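What I Learned From My First Real Contract Dispute

June 10, 2018

I have been promising this post for months, and now that the papers are signed I can finally write it! Short version: I had a falling out with a client over a design license, I found a wonderful lawyer, and I came out of it knowing far more about contract law than I ever planned to (and liking it, which surprised my whole family).

I run a two-person studio called Lunell. Last October we licensed a set of drawings to a company called Kokska, and the trouble was all in clause 8.
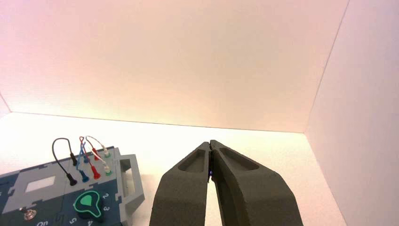
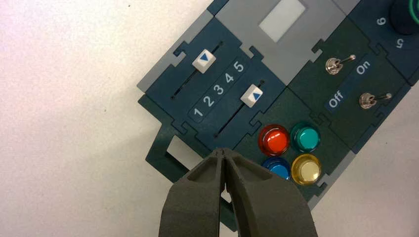
Ratih Sinaga read an early draft of this post and wrote back that I was making the other side sound like villains, when clause 8 was so badly worded that she would have read it their way too. Fair! She's right, and I've toned it down. The clause said they could use the drawings "for the product and related items," and that was it. No list and no end date. I thought it meant one product. They thought it meant the product, the spin-off, the packaging and a calendar.

So I called Rieger, a small law office across town that a neighbor had used for a lease. I was so nervous that I brought all 54 pages of email, printed, in order, with sticky notes. My lawyer was delighted. I had pictured somebody pounding a table, and what I got was a patient person with a pencil asking me what I'd meant by "fine by me" in a message I barely remembered sending.

That message mattered a lot, by the way. Under our contract, changes could be agreed to in writing, and email counted as writing. My breezy little "fine by me" was the best thing they had. I now reread everything before I hit send, even to my sister.

We ended up in mediation, and I loved it. Two rooms, one mediator walking back and forth, terrible coffee, and a whole day of people trying to work out what everybody could live with. By late afternoon we had 5 points on a sheet of paper. Kokska keeps the spin-off, pays for the calendar, and asks first about anything new. I got a 15-day window to answer when they ask, and I'm thrilled with that part, as it was my own idea.

I'm not a lawyer, so please get your own! But I will say that the first meeting cost me less than I'd feared, and I should have booked it before signing the thing in the first place. Our new agreement with Trurkar went through Rieger first, and it came back covered in pencil. The word "related" is gone from every page.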